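The laundry problem

Can a machine fold your jeans yet? Sort of. Slowly. Bring a book.

I spent a November morning at Hosmont, a small robotics outfit that has decided, for reasons its investors presumably understand, to go after the worst job in the house. Not vacuuming, that one's done. Not dishes, which at least hold still and keep their shape. Laundry. The stuff that never looks the same way twice.

"A mug is a mug," says Florence Fraser, who runs the manipulation team. "Pick up a shirt and you've got a new shirt. Everything you knew about it a second ago is gone."

She says this while watching a screen, coffee going cold. Some of the screen is denim.

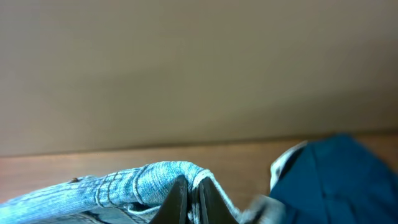

Denim in the grip, teal cloth waiting its turn. Wrist camera view.

Two fingers, that's all it gets. You and I have ten, plus a chin for the big towels. Try it at home – thumb and one finger of each hand, pair of jeans, go. I tried in my hotel room and gave up on the second leg.

The trouble starts with the grab. Denim is thick and it bunches. Pinch it in the wrong spot and you get three layers when you wanted one, or a seam that wont lie flat whatever you do next. Fraser's software, called Floson, looks for hems and edges first and works back from there. It likes a hem. A hem is a straight line in a world without many of them.

But a cuff that's rolled over on itself? Now there's stitching where the software expects plain cloth, and the edge it wants is buried somewhere inside. A person would just give it a shake. Shaking is on the list, Fraser says. The list is long.

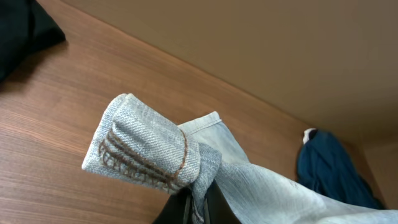
Speed is the other thing. Hosmont's target is 25 garments an hour, which any parent of 2 would laugh at. They aren't there. Fraser wouldn't give me the current number and I asked 3 times, so draw your own conclusions. What she would say is that the arm doesn't get bored, and that a slow machine running at 3 a.m. is still a folded pile at breakfast. Fair point. I'd take it.

Not everyone's convinced. Nalier, a rival, dropped home laundry last year and went to hotel linen instead – flat sheets, same size, same color, all day long. Desjardins, which makes grippers for both companies, told me its shop-floor customers order 400 units for every one that goes to a home project. Factories get to choose what comes down the belt. Your bedroom floor doesn't.

Towels ought to be the easy bit. Square, no sleeves, no zipper. And they are easier, except that soft cloth folds under at the edge and the corner you need dissappears. Two-tone fabric helps some. If the top is pale and the back is dark, the software can spot a flipped edge by color alone, and then it's a question of sliding a finger in without pushing the whole thing across the table.
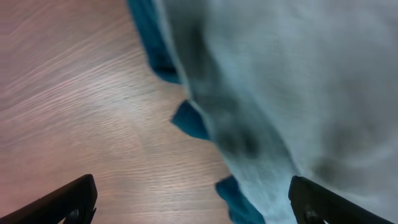 I asked Fraser if she has one at home. She laughed. She folds her own, badly she says, in front of the TV.

So when? She won't do dates. Sorting is closest, darks from lights, jeans from shirts. Then towels. Jeans after that, probably. Fitted sheets – she just shook her head and went back to the screen, where Floson was looking for a hem.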